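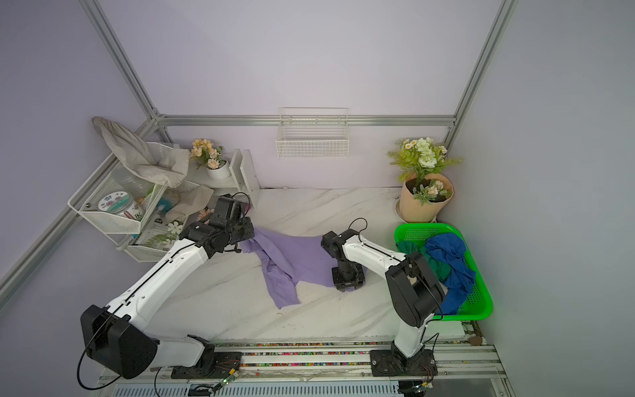 Purple cloth on the marble-patterned table.

The Dog on Norkport Road

I was the one who called it in, so I guess I should be the one to tell it.

I'd been renting the upstairs of a house on Norkport Road since March, and the only neighbor I really knew was Bae. Bae was a dog. Brown, bowlegged, one ear up and one ear down, and so glad to see me every morning that I started buying the good biscuits (yes, for somebody else's dog, don't start). She lived on a chain behind the gray house and the chain got shorter as the spring went on. I can't explain that. I just noticed one day that she couldn't reach the fence anymore.

So I threw the biscuits. I've got a terrible arm. Half of them landed in the gutter.

The first time I called, a very polite man took my address and told me a chain wasn't against the rules if there was water. There was water – green water, in a paint bucket, but water. The second time I got Anika Rosenthal, and she asked me what the dog's ribs looked like.

"Like a xylophone," I said, and then I started crying, which embarrassed both of us.

She was there in 50 minutes. I watched from my kitchen with the lights off like some kind of spy. She talked to the man at the gray house for a long time, and he did a lot of pointing, and then she walked around back with bolt cutters and came out carrying Bae in her arms like a bag of laundry.

The judge fined him $400 and said no animals for 10 years. He shrugged! I was sitting right behind him and I saw his shoulders go up and down. The vet bill alone was $2,913, and I know that because Anika let me see it when I asked what I could chip in.

I had this whole speech ready for him in the hallway. I'd practiced it in the shower. He held the door open for me, and I said thank you, out of pure habit, and I was so mad at myself that I missed my bus.

Anika was in the parking lot with her window down. Bae was in the back seat, both ears up.

"You still have those biscuits?" she said.

I had six in my coat pocket.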